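Speaker notes, Mornholm workshop, Saturday, June 29, 2019
Talk title: Matching the wrist view to the head view in two-handed box tasks
Slot is 20 minutes with questions. Skip slide 4 if the session before ours runs over.

Slide 1. Title
Say the project name once (Drisomier) and move on. The tools are the hand-held ones most of the room saw in the November talk, so no hardware tour. If somebody wants the drawings, they are on the Utix share.

Slide 2. The question
We collect demonstrations with a person holding one gripper in each hand. Each demonstration gives us a close view from a gripper and a wide view from above the table. The close view is good for contact. The wide view is good for where things are. We wanted to know what a policy loses when it has only one of them, and whether the loss is the same for every part of the task.

The task is opening and closing a small hinged box. We picked it because the lid moves through a large arc and the latch is small, so it puts pressure on both views.

Slide 3. The close view
Give people a few seconds to look before talking.
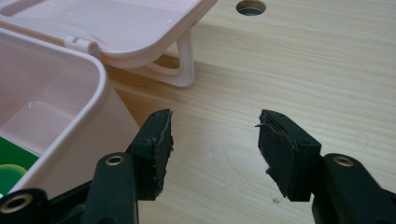

The first thing we measured was how well lid state can be read from a single close frame. We trained a small classifier with two labels, open and closed. It does well while the gripper is near the hinge and gets worse as the gripper moves away. Most of the errors come from frames where the lid has left the view and only the front wall remains. A short history of frames fixes many of these, but it also makes the model slow to react when a lid falls shut.

Mention the pads. Friction changes as they wear, and we did not control for that in the first batch. In the second batch we logged the pad change dates. Don't go into the numbers here; they are in the written report.

Slide 4. Data (optional)
3000 demonstrations in total. We held out 100 for testing and never used them for tuning. 46 demonstrations were dropped before training because the two video streams could not be lined up. The Hartley group asked about this in the spring, so say it clearly: dropped before the split, and the list is published with the data.

Slide 5. The wide view 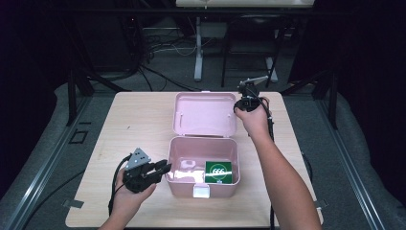 Lid state is the easy part from up here. The classifier trained on the wide view makes few mistakes on it, and the ones it makes are mostly during fast motion. What it has trouble with is the gap between the gripper and the box. Look at the gripper on the left, with its jaw tips at the rim of the box and nothing between them. A person can tell the jaws are empty at this size, but the model often can't, and it reports a grasp. The hands are a second problem. Fingers wrapped around the tool hide part of it, and the model picks up on the hand instead of the jaws. We tested this by masking the hands, and the false grasps went down while the position error went up slightly.

Pause here if there are hands up. The masking question always comes.

Slide 6. Using both
The combined model takes the wide view at a low rate and the close view at the full rate. We tried joining them early and joining them late. Late was better for lid state, and there was no clear winner for contact. We are reporting late joining because it trains faster and is easier to debug.

Slide 7. Limits
One type of box, one table height, one lighting setup. Operators were all trained by us. We have not tried a box with a stiff latch. Results on a robot arm are early and I would rather not quote them yet.

Slide 8. Next
Second box type, worn and new pads as separate conditions, and a rerun of the masking test with a better mask. Leave the contact slide up during questions.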